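Thread, since people keep asking me about the peg board and I keep answering in replies where it gets lost.

It's a white board with blue pegs, blue shapes, raised plates and outlined slots. You take the pieces out. You put the pieces back. I have been thinking about it since January and I would like my evenings returned.

The purple-light edition:
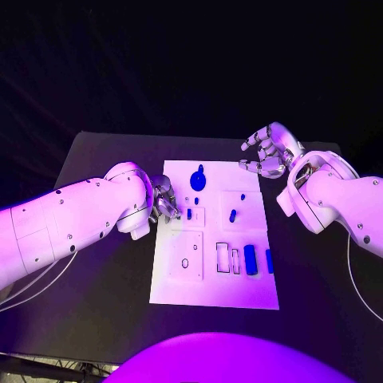

Nicanor Durán
March 21, 2022

The big round blue one is everybody's favorite. It has a knob, it's easy to find, it forgives you. Visitors go straight for it and then announce they've got the hang of things.

They have not got the hang of things. The pegs are where friendships end.

A small peg is a fine object until you need it to stand up straight in a hole its own size. Then it leans. Then it leans the other way. Then you're under the table with a flashlight, and Lorena is asking from the next room if you're winning.

We did try color-coding the slots. Leandro printed 200 stickers at Gostmont prices and they peeled by lunch. I still find them on my socks.

Also tried: a bigger board (wouldn't fit on the cart), a rubber mat underneath (smelled like a tire shop), and Leandro reading the order out loud in a calm voice (worst of the three by a distance).

A word about the magenta. I like it. Blue on white goes moody and strange and the whole table looks like a nightclub for shapes. Anayeli says it gives her a headache and makes her lunch look radioactive – both fair.
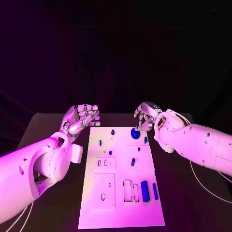 Back to the knob for a second. Put it in last. I know it's tempting to start there, but it's tall and you will be reaching past it for everything else, and you will bump it, and you will say a word.

My order: smallest pegs, then the ones on the raised plates, then the flat shapes, then the knob. Joaquín does it exactly backwards and is faster than me. We don't discuss this.

Spare pegs live in an Iturra cookie tin. There are 18 in there as of this morning. If you borrowed one "just to check the size," I know who you are and so does Lorena.

Someone asked if you could make one at home. Sure. Cut your holes a hair too big, sand the tops of the pegs, and paint before you assemble, which I mention as a man who painted after. The slots filled in. I spent a whole evening digging them out with a toothpick.

Next up is the second board. Same idea but every shape is nearly the same as another shape. Anayeli drew it up and seemed very pleased with herself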